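Shared workshop in Storkemley teaches a pair of secondhand robot arms to sew

STORKEMLEY — If you walk past the old feed store on the Bedoya side of town after supper, you will probably notice the lights still on upstairs, and if you happen to be carrying anything that resembles a small spring or a very thin steel cable, someone will very likely come down and ask you what you want for it.

The upstairs room belongs to Kindavley, the shared workshop that has been part of the neighborhood for 7 years now, and what has kept the lights on since the end of summer is a project its members call Endow. It is a homemade control rig for two surgical instrument arms, the kind that bend at a tiny wrist near the tip, and the goal the group set itself was a modest-sounding one: close a straight cut with a needle and thread, one stitch after another, with everyone's hands well away from the work.

Anyone who has sewn on a button in poor light can guess how that went at first. The group's logbook, which sits by the door and is open to visitors, has 399 practice runs written down in it so far, and a fair number of the early entries are only a word or two long (one simply reads "knot, wrong place"). The members had the drive motors moving in the first couple of weeks, and then spent far longer on the small stuff: cable tension, backlash, a jaw that opened when it was told to turn. There was a whole stretch in October when the left side would only behave in the morning, before the room warmed up, and the bench schedule had to be moved around to suit it.

Lately, though, the thread has been going where it is meant to go, and it is a pleasure to see. A knotted stitch is in place at the left end of the cut, with its ends trimmed short, and the thread passes through the cut again beside it. The right-hand part is still open, and the curved needle is held over the pad with its point down while the other instrument keeps hold of the thread.
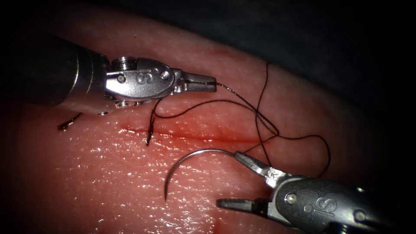 By the Storkemley workshop correspondent
Hobbies and home projects

What strikes a visitor first is how small it all is. You come up the stairs expecting something the size of a kitchen appliance, and the part that does the sewing could nearly hide behind your thumb! The motors and the controller make up the bulk of it, and they live in a plywood case the members built themselves, with a lid that used to be a cupboard door and still has the hinge marks to prove it.

The hand controls were made in the workshop too, and they are on their third design. The first pair were joysticks, which everybody found jumpy. The second were a sort of pistol grip that tired people out. The present ones are closer to a pair of tweezers on a swinging arm, and newcomers seem to get the feel of them in an evening or so, though getting a needle through at a decent angle takes a good deal longer than that, and tying off takes longer still.

Thread is the other thing you hear a lot about up there. It loops over itself, it catches on the jaws, and a length that looks sensible when you begin can turn into quite a tangle by the second stitch. The members have argued back and forth about cutting it shorter, and the shorter-thread side appears to be winning, slowly.

Money has been kept on a short leash. The group has spent $539 on the rig, most of it on motors and the controller board, and the rest has come out of drawers, bins and other people's garages. There is a jar on the windowsill for the next set of bearings, should you feel so moved.

The next job for Endow is to let the machine do a small part of the work by itself. To begin with, that will be only the pull after each stitch, where the thread has to be drawn snug without puckering the edges, and a person will still be at the controls for everything else. The members would like to have it running before the cold weather makes the upstairs room hard to sit in.

Kindavley is open to visitors most evenings until 9 p.m. The entrance is around the back, up the outside stairs, and there is usually coffee. Bring reading glasses if you use them, as the work is very fine, and bring any thin steel cable you can spare.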